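# The Second Pair of Hands at Flodach

1/7/26

For most of its history, the motor shop at Flodach ran on wrists. People sat at long benches in the Caltthorpe building, put rotors and coil parts together by hand, and went home sore. Last March the company began handing part of that work to two-armed robots, starting at a single table.

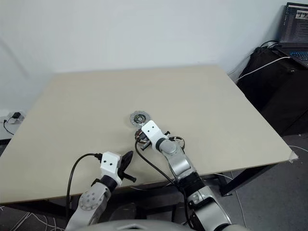
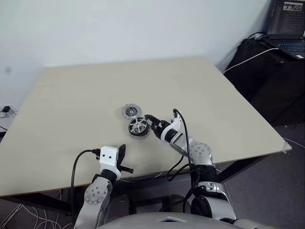
## What the robots took over

The job is a small piece of the whole. A motor comes to the table as separate round parts, and they have to be lined up and put together before the unit moves on to wiring. On the hand benches a good assembler could finish 700 in a week. Flodach ships 2128 motors in a normal week, most of them to Pettigrew for use in ventilation fans, so the benches were always full.

The robots are slower than a practiced person. They also fumble parts that sit too close together, and a magnet that pulls a rotor a little off center can stop the work until someone resets it. Flodach kept the hand benches open for that reason.

## What changed for the people

The shop had 16 assemblers before the change and it has 16 now. Their days look different. Four of them work on what the company calls the Nundora line, where they check finished units, clear stoppages and set out parts for the arms. The rest still assemble by hand, on shorter turns, and rotate through.

Opinions on the floor are mixed. Several assemblers say their hands hurt less at night. Others miss the pace of the bench and find watching a machine more tiring than doing the work — one compared it to riding with a new driver. Pay was the sore point through the spring. Bench workers had earned a bonus by the piece, and the new jobs had no piece to count. The bonus was folded into the hourly rate in the end, and the fastest assemblers lost a little by it.

Training takes two weeks. It covers the stop controls, the software and how to tell a bad fit by sound, a skill the older workers already had and now teach.

A second table is planned at Caltthorpe. The company has not said which bench it will replace.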